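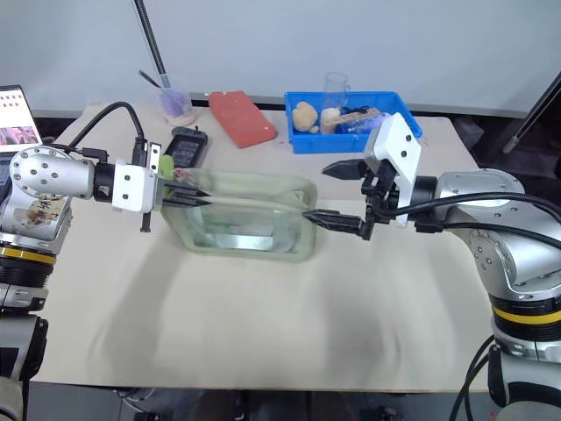 The Gauge at Vemcombe

Tsuji read the well at six each morning. The procedure took four minutes: unlock the cap, lower the tape until the float touched, note the depth, subtract the height of the casing. On December 5, 2020, the water stood 20 millimeters lower than the day before. She entered the figure in the Stesadwood ledger and initialed it.

The ledger had 400 pages. Her predecessor had filled most of them in pencil, including a run in June when he wrote the same depth every day. The river had dropped that month. The well should have followed.

She repeated the reading with the second tape and got the same result. Then she walked to the old bore at Bugti, which was off the schedule, and measured that too. It had risen by the amount hers had lost.

She wrote both depths on a card and left it on the desk in the pump office.

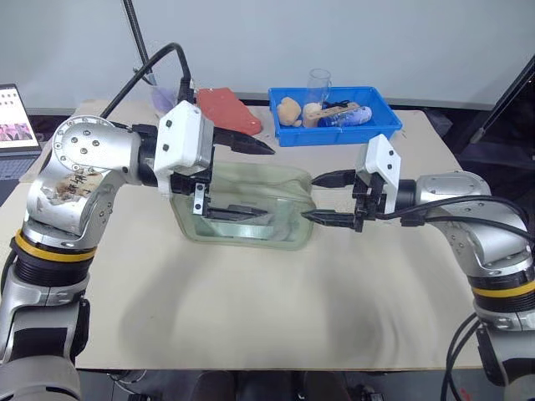
Abbas Ebrahimi said the Bugti bore had been sealed with concrete before either of them was hired.

Tsuji held out the tape. The lower end was still wet.

He looked at it for some time, then took down the ledger, turned to the June pages and sharpened a pencil.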